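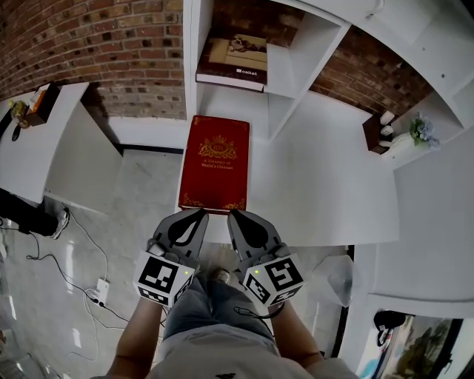 Gripper at the bottom edge of the red book, fingertips just touching.

Home | How-tos | Open days | Kit | Contact
Search this site Type a word Go

How to run a book-handling demo at an open day

Wrote this up quick after the Tumska open day in December because three clubs have asked and I keep typing the same email. It's for hand-held grippers, the sort you hold and work yourself, with the marker cubes on. Arms are another page.

What you need

- the gripper, charged, plus its cable
- a table with a clear front half. White is good, the markers track better for us on a plain top
- one hardback. Not a paperback, they fold
- a chair at the right height
- a second person to talk to the visitors while you do the moving

Picking the book

Hardback with a proper stiff cover and some colour to it. We used A Treasury of World's Classics, red with gold on, shows up a treat from the back row. Avoid dust jackets - they slide off and then you're gripping a jacket. Check the weight before you get there. Ours went on Shabnam's kitchen scales and she wasn't thrilled.

Setting up (allow 26 minutes, first time longer)

1. Table first, then chair, then cables. Do it the other way round and you'll be unplugging things. Loose leads along the floor get taped before the doors open.

2. Sit down. Both forearms free, sleeves up or short sleeves. Cuffs cover the markers and you lose tracking.

3. Power on and look at the cubes. Green light on each. If one's out, reseat the cable at that side and wait. Don't start with only one lit, I have tried.

4. Lay the book flat, long side pointing away from you, close enough to reach without leaning.

5. Do the whole move 3 times with no audience. Then stop fiddling.

The move

Come in low and slow to the bottom edge. Let the fingertips just touch it and hold there. This pause is the bit visitors remember so don't rush, count two in your head. Say out loud what you're about to do, or get your talker to say it.

Then open the fingers enough for the thickness of the spine side, slide the book towards you till the edge hangs over the table front, and close on the overhang. You can't get under a flat hardback with these fingers. You need the overhang. Most people's first go is to try and scoop it, and they push it across the table instead.

Lift straight up, small lift, a hand's height is plenty. Put it back down the same way you came. Open. Take your hands away before you look up and smile at anybody.

Letting visitors have a go

Seat them, hand over the gripper, stay beside the chair. Tell them both hands. Children are better at it than their parents, in my experiance. Two tries each then swap or the queue gets grumpy. We had 200 through the door and Ezequiel Gallegos ran the queue with a kitchen timer.

If they drop the book let it lie a second, then reset it yourself. Keep a spare hardback on a shelf nearby. Corners take a beating.

What to say

Keep it short. The patterned squares let the camera work out where each finger is. The person shows the movement, the recording goes off for training, a robot learns from it later on. That's the talk. Someone will ask if it can do the washing up. Say not yet and carry on.

When it goes wrong

- Fingers closing unevenly: wipe the pads, dry cloth.
- Tracking jumps: somebody's shadow or a sleeve. Move the person.
- Book keeps turning: you're gripping off centre. Start again form the bottom edge.
- Cable catching on your knee: run it down across your lap with some slack, dont tuck it under your leg.

Packing up - gripper first, in its case, then the cables. Tape off the floor last.

Comments (4)

Tariq Tarar
Did this at the Grundora hall using a cookbook. Overhang tip saved us. Glossy cover was a bit slippy though, any ideas?

Naveed Jafri
Tariq - we had the same, went to a cloth-covered one. No bother after.

Shabnam Satti
The scales are fine by the way.

Naveed Kiani
How high is the chair? Ours had people hunched over by lunch.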